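Old desktops get a second life at Drellesov

05/03/2024

There's a lovely bit of news from the Drellesov repair rooms, where the Baver scheme has now passed 333 desktop computers stripped, sorted and put back together for local homes (and what a lot of screws that must be!).

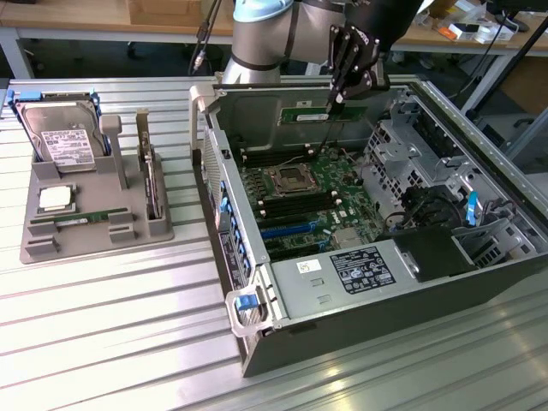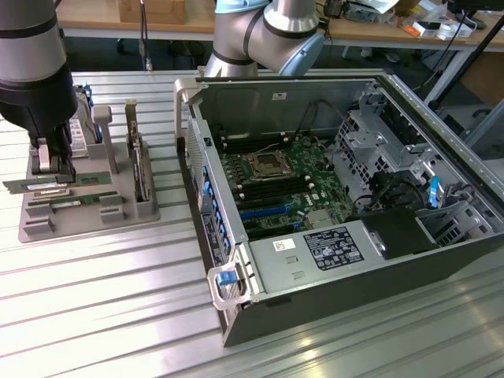 An open tower on its side, with spare parts in the grey tray next to it.

What comes next
The scheme hopes to reach 555 machines by June, and old memory sticks are especially welcome.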